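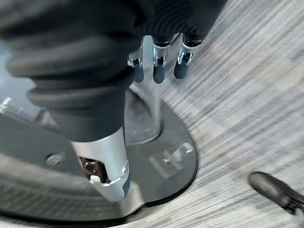
Reservations are missing after the move from Niskanen to Fikero. We run the Fellard, a small hotel near the ferry dock in Imska, and since the switch the new arrivals list has been shorter than the old one. I exported everything from Niskanen before we closed the account and got 1,407 future reservations. Fikero imported 1,324 and gave me a green check mark. When I open the import log it has no line breaks at all, so the errors (if those are errors) sit one on top of another like the dark ribbed fabric up top, fold over fold, and I can't find where one stops and the next starts. I would like the other reservations back, please. We found out about this from a man with two suitcases and a printed confirmation, who was very nice about it, considering.

Ticket category: Import / Migration
Priority: I picked High. The form changed it to Normal.
Opened: Apr 1, 2018
Property: Fellard, Imska
Plan: Small Hotel
Browser: the regular one

What I have tried so far:

Running the import again. It told me the file had already been imported and gave me a second green check mark.

Renaming the file and running the import again. Same result, so it is reading what's inside. Good for it.

Clearing the cache, as suggested in the help article. This logged the front desk out in the middle of a check-in.

Searching for the missing guests by last name, by confirmation number and by phone. Not there.

Looking in the Archive, Trash and Unassigned folders. There is one thing in Unassigned and it is a welcome message from Fikero.

Attached: Niskanen export (CSV), import log (TXT), screenshot of green check mark.

REPLY FROM FIKERO SUPPORT (automatic)

Thank you for contacting Fikero! Did you know that many import questions can be solved by clearing your cache? If this solved your problem, you can close the ticket by doing nothing.

FROM FELLARD

Please don't close the ticket. I am doing something.

REPLY FROM FIKERO SUPPORT

Hi, my name is Irja Eskola and I've picked up your ticket. I put the priority back to High. The form does that to everyone on the Small Hotel plan and I have reported it before.

I've got your files. The log does have line breaks, but they are the kind your text editor ignores. I'm attaching a version you can read. The green check mark means "the import finished," which I agree is a different statement from "the import worked."

While I go through the rows, could you do two things?

First, turn off online booking for any date where you're close to full. The missing reservations aren't holding rooms, so the website thinks those rooms are free and will sell them again.

Second, send me three confirmation numbers for guests you know are missing. Pick ones that look as different from each other as you can manage.

Irja

FROM FELLARD

Online booking is off for the next two weekends and the whole of the boat show. The owner has asked me why the website says we are full when the parking lot says otherwise. I told him it was a precaution.

Missing guests:

FEL-A: the man with the suitcases. Single room, two nights, late ferry.
FEL-B: a walking club, several rooms under one name, with a very long note about who can't share with whom.
FEL-C: a couple who come every year and book by phone. Nothing odd about it that I can see.

I read your version of the log. It says "row skipped, invalid value in field 14" over and over. Field 14 of what? Our spreadsheet has 22 columns and the fourteenth is Breakfast. I have looked at the breakfasts. They are valid.

REPLY FROM FIKERO SUPPORT

The log counts from zero, so field 14 is your fifteenth column, Expected Arrival. Sorry. That one gets everybody.

FEL-A is what I was looking for. Expected Arrival in your file is 24:40. Niskanen let you enter times past midnight as a continuation of the same day, so a guest checking in on the last ferry would be 24:40 and stay on that day's list. Fikero's clock stops at 23:59. When it meets 24:40 it decides the row is nonsense and moves on.

How many of your guests come in after midnight?

Irja

FROM FELLARD

The last ferry docks at 12:25 in the morning. In summer a good part of the hotel comes off it, usually hungry. The night clerk has been typing 24:40 into that box since before I worked here, and I had always assumed it was a typo that everyone had agreed on.

I can change them all to 00:40 in the spreadsheet. Can I send that?

REPLY FROM FIKERO SUPPORT

Please don't, or at least don't yet. If you change 24:40 to 00:40 and leave the arrival date alone, Fikero will expect the guest at forty minutes past midnight at the start of that day, almost a full day before they get there. If you haven't changed your no-show setting from the default, it will then cancel them at noon and charge the first night.

If you move the date forward instead, the guest loses the first night and the room goes back on sale for it.

Let me ask the import team what they want to do with it. There is a checkbox somewhere.

FROM FELLARD

I had already sent it. I sent it before I read this. How do I stop it?

REPLY FROM FIKERO SUPPORT

Stopped it. It was in the queue behind a campground. No rows went in, no one has been charged, no one has been emailed. I've also switched your no-show setting to "ask me first," which I'd leave on for good with that ferry.

Please don't upload anything else until I say so. I say this with affection.

Irja

FROM FELLARD

Hands are off the keyboard. The night clerk has asked me to pass along that 24:40 is perfectly clear and that it's everyone else who is confused.

REPLY FROM FIKERO SUPPORT

The night clerk has some support over here, to be fair. Railroads do it too.

Found the checkbox. It's under Settings, Property, Regional, Advanced, and it's called "Extended business day." With that on, your hotel day runs until whatever hour you choose, and an arrival at 00:40 belongs to the evening before. The import then understands 24:40 without anyone editing anything. It's off by default and it isn't mentioned in the migration guide. I have asked for it to be mentioned in the migration guide.

I set your day to end at 4 a.m. and ran your original file in a test copy of your account. Nearly all the missing reservations came in. What's left is two small piles.

Seven rows are groups, including your walking club (FEL-B). Whoever typed the notes used semicolons, and the export from Niskanen uses semicolons between columns. So the sentence about who can't share with whom was cut into pieces and spread over the next few fields. One guest's arrival time is "snores." I can fix these by hand.

Three rows, FEL-C among them, are just not readable. The times are blank and so are the dates. The names are there and nothing else. Do you have those anywhere on paper?

Irja

FROM FELLARD

We have a paper book. It was supposed to be retired in February, when we signed up with you, and I held a short meeting about that. I went to look for it and it was under the desk, up to date, in the night clerk's handwriting.

All of them are in it, with dates. They are phone bookings. It looks like Niskanen saved them as "pencil" because no card was taken, and the export didn't bring the dates along. I've typed them up for you and attached them, in an email, with no semicolons.

REPLY FROM FIKERO SUPPORT

Got them, entered them, thank you. Everything is now in your live account. I count 1,407 reservations, which matches your export. Any you've taken since the switch are on top of that and weren't touched.

I checked for rooms that were sold twice while the old bookings were missing. There is one: a double, first night of the boat show, FEL-C and a new website booking. You have a twin free that night, but I haven't moved anyone, because I don't know who'd mind.

You can turn online booking back on whenever you like.

One thing to watch. With the extended business day on, your nightly report runs at 4 a.m. instead of midnight. If somebody prints it at the end of a late shift they'll need to wait or get it in the morning.

Irja

FROM FELLARD

Online booking is back on. I called the new couple and they would prefer the twin, as it happens. Didn't ask why.

Tonight's arrivals list matches the paper book line for line. The night clerk checked it with a ruler. The 4 a.m. report was received with less enthusiasm but the shift ends at six, so I'm calling that settled.

Two small leftovers, neither urgent. The confirmation email for late arrivals now says "We look forward to welcoming you at 00:40 this evening," and the walking club's note shows up on the housekeeping sheet, where it is being read aloud.

REPLY FROM FIKERO SUPPORT

The housekeeping one is easy: open the reservation, click the little eye next to the note, choose "Front desk only."

The email wording comes from a template that isn't mine to change. I've passed it on as a separate ticket and linked it here. The form has set it to Normal.

Status: Solved (import)
Linked ticket: Open (email template)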